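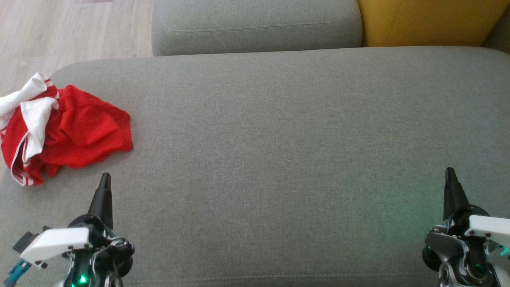
1 min read

Tuesday, February

Sofa in the front room, grey seat and back, one yellow cushion. Vacuumed the seat with the narrow nozzle, long strokes left to right, then again front to back. The weave holds crumbs more than I expected. Most of it came out of the gap where the back cushion meets the seat.

Red and white sports kit still on the left end. Theda says it goes in the 30 wash with the other mesh things, no softener. Check for a name tape before it goes in – two got mixed up last time and Estíbaliz had to ring both families.

Stain test, Pramanik cleaner, 5 ml in a cup of water, on the underside of the seat cushion. Left 18 minutes, blotted with a white cloth. No colour on the cloth. Slight ring at the edge, will look again in daylight.

Flondell cloths are down to seven. Theda to add to the Starnberg order, and ask whether they still do the wide lint roller.

Yellow cushion: cover has a zip, label says cold wash. Do it on its own the first time.

To do
– pilling on the front seam, try the comb, gently
– look under the sofa for the missing foot pad
– felt pads before anyone drags it over the floor again

E.B.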